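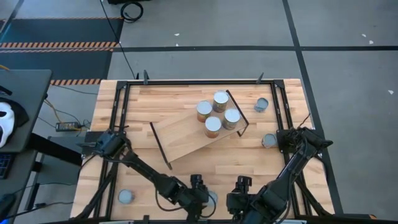

쿠키는 구워서 얼리는 게 나을까요, 반죽째 얼리는 게 나을까요?

반죽째 얼리는 쪽을 권해요. 구운 쿠키도 얼릴 수는 있지만 해동하면서 겉이 눅눅해지기 쉽고, 무엇보다 오븐 문을 열었을 때 퍼지는 버터 냄새를 못 누리잖아요. 둥근 막대 모양으로 말아 얼린 반죽은 먹고 싶은 만큼만 썰어서 바로 구우면 됩니다.

Plellness 부엌 편지, 이번 호는 통째로 냉동실 쿠키 이야기예요! 지난 호 끝에 "요즘 유자 사블레 반죽을 얼려 놓고 산다"고 한 줄 적었더니 답장이 381통이나 왔습니다. 레시피를 달라는 분이 제일 많았고, 냉동실에 반죽을 쟁이는 사람이 나 말고 또 있었느냐며 반가워하신 분도 꽤 계셨어요. 답장을 읽는데 어찌나 신이 나던지, 원래 쓰려던 수프 이야기는 다음 호로 넘겼습니다. 수프 기다리신 분들 조금만 더 기다려 주세요.

저는 크리스마스를 여름부터 좋아하는 사람이에요. 한여름에 선풍기 앞에서 캐럴을 틀어 놓고 쿠키 틀을 닦고 있으면 식구들이 한 번씩 쳐다보고 지나갑니다. 그래도 막상 12월이 되면 제일 바쁜 사람도 저예요. 선물할 데는 많고, 손님은 갑자기 오고, 퇴근하고 나면 밀가루 봉지를 꺼낼 기운도 없고요. 몇 해 전에는 밤 11시에 버터를 전자레인지에 돌리다가 다 녹여 버려서, 그걸 앞에 두고 한참 서 있었던 적도 있어요(그 버터는 다음 날 아침 팬케이크에 들어갔습니다). 그 뒤로 반죽을 미리 만들어 얼리기 시작했는데, 겨울 저녁이 정말 달라졌어요.

처음부터 잘됐던 건 아닙니다. 첫해에는 랩으로 한 겹만 싸서 넣었다가 쿠키에서 옆에 있던 만두 냄새가 났어요. 그다음 해에는 반죽을 너무 굵게 말았고요. 얼어서 나온 걸 썰려니 칼이 안 들어가고, 겨우 썰어 구우니 한 장이 손바닥만 하더라고요. 아이들은 좋아했습니다. 올해 반죽은 그 실수들을 다 거친 다음에 나온 거라 자신 있게 알려 드릴 수 있어요.

유자 사블레 반죽

박력분 381g
무염버터 251g
슈가파우더 한 컵
달걀노른자 2개
유자청 건더기 크게 한 숟갈, 잘게 다져서
레몬 2개 분량의 껍질, 노란 부분만
소금 넉넉한 한 꼬집
겉에 굴릴 굵은 설탕 적당히

분량이 왜 이렇게 어중간하냐고 물으실 것 같아요. 예전에 컵으로만 적어 두었던 레시피를 저울에 올려 가며 옮겨 적은 숫자라 그렇습니다. 몇 그램 차이로 망하는 반죽은 절대 아니니까 380과 250으로 맞추셔도 됩니다. 저는 이 숫자에 정이 들어서 그냥 두고 있어요.

버터는 손가락으로 눌렀을 때 자국이 남는 정도로 말랑하게 둡니다. 번들거리기 시작했으면 너무 간 거예요. 냉장고에 잠깐 넣었다가 다시 꺼내서 쓰세요. 여기에 슈가파우더와 소금을 넣고 주걱으로 비비듯이 섞습니다. 거품기로 하얗게 부풀리고 싶은 마음이 들어도 참아 주세요! 공기가 많이 들어가면 구울 때 옆으로 퍼져서, 사블레다운 또렷한 옆선이 안 나와요.

노른자는 하나씩 넣고 섞습니다. 다진 유자와 레몬 껍질을 넣으면 이때부터 부엌 냄새가 끝내줘요. 유자청은 꼭 건더기만 쓰시고, 국물은 체에 밭쳐서 빼 주세요. 국물까지 넣으면 반죽이 질어지고 가장자리가 먼저 탑니다. 빼낸 국물은 따뜻한 물에 타서 드시면서 나머지 작업을 하시면 되고요.

박력분은 체 쳐서 한 번에 넣습니다. 주걱을 세워 가르듯이 섞다가 날가루가 거의 안 보일 때 손으로 뭉치세요. 처음엔 푸슬푸슬해서 이게 뭉쳐지나 싶은데, 손바닥으로 몇 번 꾹꾹 누르면 어느 순간 한 덩어리가 됩니다. 저는 이 순간을 제일 좋아해요. 우유나 물을 더 넣고 싶어지는 고비가 한 번 오는데 넘기셔야 합니다.

막대로 말기

덩어리를 반으로 나눠서 유산지 위에 올리고 길게 굴립니다. 굵기는 다 쓴 휴지심보다 조금 가늘게가 좋아요. 굴리다 보면 가운데만 가늘어지고 양 끝이 뚱뚱해지는데, 양 끝을 손바닥으로 톡톡 쳐서 안으로 밀어 넣으면 고르게 돌아옵니다. 안쪽에 빈틈이 있으면 구운 쿠키 가운데에 구멍이 생기니까 처음 굴릴 때 힘을 좀 주세요.

유산지로 돌돌 말고 양 끝을 사탕 포장처럼 비튼 다음, 랩으로 한 번 더 싸고 지퍼백에 넣습니다. 세 겹이에요. 만두 냄새를 겪어 본 사람의 조언이니 믿어 주세요. 지퍼백에는 반죽 이름이랑 만든 달, 굽는 온도까지 적어 둡니다. 얼려 놓으면 유자 반죽이랑 바닐라 반죽이 정말 똑같이 생겼거든요.

냉동실에 넣기 전에 냉장실에서 먼저 굳히면 밑바닥이 납작해지지 않아요. 자리가 있으면 중간에 한두 번 돌려 눕혀 주시고요. 동그랗지 않아도 맛은 똑같으니까 네모나게 눌러서 얼리셔도 예쁩니다. 저희 집에서는 네모난 쪽이 더 인기예요. 이유는 아직 모르겠어요.

썰어서 굽기

구울 날에는 반죽을 먼저 꺼내 도마 위에 두고 오븐을 170도로 예열합니다. 예열이 끝날 즈음이면 칼이 들어갈 만큼 풀려 있을 거예요. 굵은 설탕을 접시에 깔고 막대를 한 바퀴 굴린 다음 썹니다. 설탕이 안 붙으면 겉에 달걀흰자를 아주 얇게 발라 보세요. 굽고 나면 가장자리가 반짝반짝하고 씹을 때 자그락 소리가 나는데, 저는 이것 때문에 사블레를 굽습니다.

두께는 새끼손가락 굵기보다 살짝 얇게요. 너무 얇으면 유자 향이 날아가고, 두꺼우면 속이 덜 바삭해요. 썰 때마다 막대를 조금씩 돌려 주면 한쪽만 눌리지 않습니다. 가장자리에 옅은 갈색이 돌기 시작하면 꺼내세요. 가운데가 좀 하얗고 말랑해 보여도 괜찮아요. 팬 위에서 식는 동안 단단해집니다.

저는 Fodar 오븐을 쓰는데 안쪽 구석이 유난히 세게 구워져요. 그래서 중간에 팬을 앞뒤로 한 번 돌려 줍니다. 오븐마다 성격이 다 다르니까 첫 판은 서너 장만 올려서 시험 삼아 구워 보세요. 시험 삼아 구운 건 당연히 그 자리에서 드시면 되고요!

답장에 많이 적어 주신 것들

유자 말고 다른 맛도 되느냐는 이야기가 정말 많았어요. 됩니다! 유자와 레몬 껍질을 빼고 흑임자를 갈아 넣으면 고소하고, 홍차 잎을 곱게 빻아 넣어도 맛있어요. 코코아가루를 넣을 때는 그만큼 박력분을 덜어 내셔야 반죽이 안 부서집니다. 건크랜베리처럼 덩어리가 있는 재료는 꼭 잘게 다져 주세요. 크게 넣으면 썰 때 칼이 걸려서 반죽이 갈라집니다.

잼 얹은 쿠키를 얼려도 되는지도 물어보셨는데, 잼은 구운 뒤에 얹는 게 깔끔해요. 저는 둘째 판부터는 두 장 사이에 밀크 캐러멜을 발라 샌드로 만듭니다. 동네 빵집 Henríquez의 알파호르를 먹고 따라 해 본 건데요, 그 집만큼 보드랍지는 않아도 새콤한 유자랑 진한 캐러멜이 만나니까 완전히 다른 과자가 되더라고요. 캐러멜은 쿠키가 완전히 식은 다음에 바르세요. 급한 마음에 따뜻할 때 발랐다가 줄줄 흘러내린 적이 있습니다. 저는 그것도 숟가락으로 긁어 먹었지만요.

아이스크림을 끼워도 아주 좋아요. Grido 카페에서 겨울에도 바닐라 아이스크림을 비스킷에 얹어 주는 걸 보고 집에서 해 봤는데, 바삭할 때 바로 드실 거면 이만한 디저트가 없습니다. 끼워서 다시 얼려 두면 쿠키가 촉촉해지면서 또 다른 맛이 나요. 식구들 의견은 반반으로 갈렸고 저는 촉촉한 쪽입니다.

얼마나 두고 먹을 수 있느냐면, 저희 집에서는 한 철 안에 다 먹는 걸 기준으로 잡고 있어요. 그보다 오래되면 유자 향이 눈에 띄게 옅어집니다. 한번 완전히 녹은 반죽은 다시 얼리지 말고 그날 다 구우세요. 남은 쿠키는 식혀서 뚜껑 있는 통에 담고, 눅눅해졌다 싶으면 낮은 온도의 오븐에 잠깐 넣었다가 식히면 다시 바삭해집니다.

선물로 보내실 분들께는 막대째 선물하는 방법도 권하고 싶어요. 유산지로 싼 반죽에 끈을 묶고, 굽는 온도랑 두께를 적은 쪽지를 달아서 보냉 가방에 넣어 드리는 거예요. 작년에 이웃집에 이렇게 드렸더니 며칠 뒤 저녁에 복도까지 버터 냄새가 나는데, 어찌나 기분이 좋던지요. 가까운 집에 드릴 때만 하세요. 멀리 보내실 때는 구워서 보내시는 게 마음 편합니다.

다음 호에는 미뤄 둔 수프가 갑니다. 감자랑 대파가 들어가고, 남은 식빵도 좀 쓸 거예요. 쿠키 구워 보신 분들은 이 편지에 그대로 답장 주세요. 찌그러진 쿠키 이야기도 대환영이에요!

최근 편지
- 귤껍질 말려서 설탕에 굴리기
- 식빵 한 봉지로 만드는 브레드푸딩
- 팥 삶는 날, 냄비 앞을 안 지켜도 되는 방법
- 생강 시럽과 따뜻한 우유
- 캐럴 틀어 놓고 쿠키 틀 정리하기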